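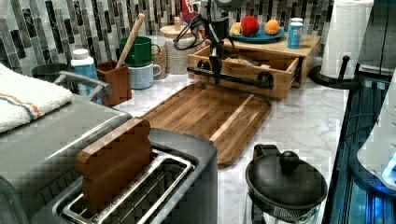 *Photo: Semero Household Help, member upload. Posted June 21, 2026.*

# Setting up a pretend breakfast station on a real kitchen counter

**Posted by Fadton Family Center**

Our center operates a shared kitchen used by parents and by children between the ages of three and six. We wish to set aside one section of the counter as a pretend breakfast station, using a toaster, wooden toy bread, a cutting board, a few toy food items on a plate, and a small wooden drawer box. The arrangement we have in mind is close to the one in the photo, on a marble counter with a tile backsplash.

We would be grateful for guidance on the following points.

- Whether a real toaster may be used for play, or whether a toy toaster should be purchased.
- Where the drawer box should stand so that a child can open it without pushing the other items off the counter.
- How to care for wooden toy food and a wooden cutting board, and whether the two may be washed together.
- How the station should be put away when the kitchen is needed for cooking.

The section available to us is 33 inches wide. The counter is of standard adult height, and the children will stand on a two-step platform with a rail. Our budget for the whole project is $400, a good part of which has been spent on the platform. The station must be ready for the opening of our August session.

---

**Kruger Street Playroom**

Our playroom has maintained a similar station for several years, and we are pleased to share our practice.

**The toaster.** We do not permit a working toaster in a play area. A child who has been taught to place wooden bread in a toaster will do the same with the toaster at home, and wood in a heated slot is a fire hazard. If you wish to use a real appliance for its size and weight, select one that no longer works, have the cord removed completely at the housing by a qualified person, and mark the underside "PLAY ONLY." Empty the crumb tray and wipe the inside before first use. Please also examine the slots. The metal guides inside some toasters have sharp edges, and small fingers will reach for them. A toy toaster avoids these concerns and is the choice we would recommend to a center that receives new families often.

Before buying bread for either type, measure the slot. Wooden slices vary in thickness, and a slice that fits tightly will be forced in and left there. It should stand upright in the slot with enough of the crust showing for a child to take hold of it.

**The drawer box.** Place it at the back of the section with the drawer facing the children, and leave clear counter in front equal to the full length of the drawer. In the photo, the cutting board lies between the toaster and the drawer box. This looks pleasant, but a drawer opened in a hurry may strike the board. We would turn the board so that its long side runs along the front of the counter, or move it to one side.

A wide bar handle, like the black one shown, suits young children well, as it can be pulled with either hand. Put rubber feet under the box. On polished stone, a light box will slide forward with the drawer when the drawer sticks. A little plain wax on the runners will help with sticking.

The top of the box is a suitable place for a plate of toy fruit. Limit it to what the plate will hold. Once the plate is piled high, the pieces roll off each time the drawer is moved.

**Care of the wood.** Do not soak wooden toys and do not place them in a dishwasher. Our procedure is as follows:

1. Wipe each piece with a cloth dampened in warm water and mild dish soap.
2. Wipe again with a clean damp cloth.
3. Stand the pieces on edge on a towel and leave them overnight.
4. Check for cracks, splinters, and lifting paint, and discard any piece that fails.

A cutting board made of joined strips requires the same caution, as soaking may open the joints. If it has a groove near the rim, dry the groove with a corner of the cloth. Unpainted boards may be treated with food-grade mineral oil when they begin to look dull. The play board should remain a play board. It should not be used for actual food and then returned to the children.

---

**Rolance Tenants' Association**

We use a toy toaster. The drawer box is kept on the left and there have been no problems with it. Everything is placed in a lidded bin at the end of the day. The bin fits under the sink, but we moved it after a leak.

---

**Semero Help Desk**

The following is offered in addition to the replies above.

**Separation from real kitchen items.** The photo shows a bottle, mugs, and a utensil holder along the backsplash, behind the play items. In a home with one child and one adult present, this may be acceptable. In a shared kitchen, we advise that bottles and containers of any kind be removed from the section before the children are admitted, whatever they hold. Mugs should not be stacked within a child's reach. A wooden spoon may stay, provided that it belongs to the play set and is stored with it.

**Putting away.** We suggest one shallow tray for the loose pieces and a fixed place for the tray. The drawer may serve this purpose if it is large enough. The order that has worked best in member kitchens is:

- toy food from the plate into the tray or drawer
- bread out of the toaster
- plate and cutting board wiped and set on edge
- toaster moved to its shelf by an adult
- counter wiped last

The children can complete the first two steps without help. A photograph of the finished arrangement, taped inside a cabinet door at their eye level, is useful when the station is set up again.

**Number of children.** With a section of your width, no more than 2 children should be on the platform at one time, and an adult should remain beside it. Please confirm the weight limit stated by the platform's manufacturer.

**Budget.** Used drawer boxes and cutting boards are often listed in the Semero exchange section. Inspect used painted items with care, and decline any whose paint is chipped or whose age is unknown.

---

**Fadton Family Center**

We thank all who replied. A toy toaster will be purchased, and the drawer box will be fitted with rubber feet. The bottles have been assigned to an upper cabinet. We have one remaining point, concerning whether the mineral oil must dry for a full day before the board is handled by children, and would welcome a reply from any member who has used it.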